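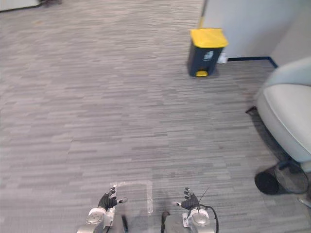
The floor comes first

Most small apartments have one room that does everything. People eat in it, work in it, and walk into it with their shoes on. The trouble starts at the door and spreads from there, so the floor is the place to begin.

A carpeted floor hides grit well, and the first job is to get things off it. Bags go on a hook, shoes go on a rack, and trash goes in a bin with a lid. A pedal bin lets you use it with both hands full.

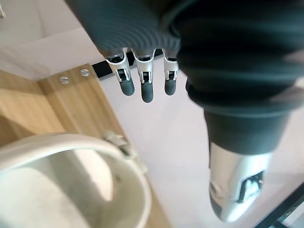

Surfaces fill up as fast as floors do. A table near the door collects mail, keys and chargers by the end of the week. White is the hardest color to keep looking clear, and a white surface will show every crumb. Wipe it when you hang up your coat. The storage firm Pledska asked 1,781 customers where clutter collects first, and the table by the door beat the kitchen counter. 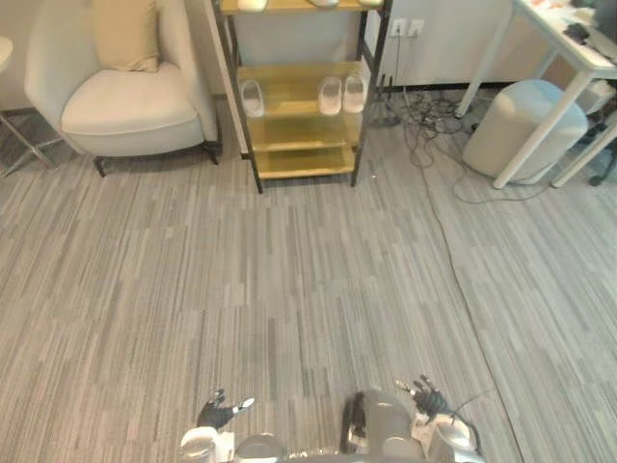

How many shoes should stay by the door?

Two pairs for each person, plus slippers. The rest belong in a closet until the season changes, and June is a good month to trade boots for sandals.

Racks differ more than the catalogs suggest. Rulteo sells an open one that takes an evening to put together. The Vornmont is narrower and suits a hallway. With either, check the depth against your longest shoe before you buy, and tighten the screws again after 3 months.
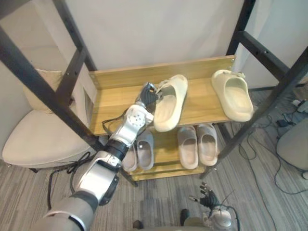 Keep pairs together, and give the lower shelves to whatever gets worn daily. Slides can go in with the toes to the back, so you can step into them as soon as they are on the floor. Brush the boards once a week and vacuum underneath at the same time.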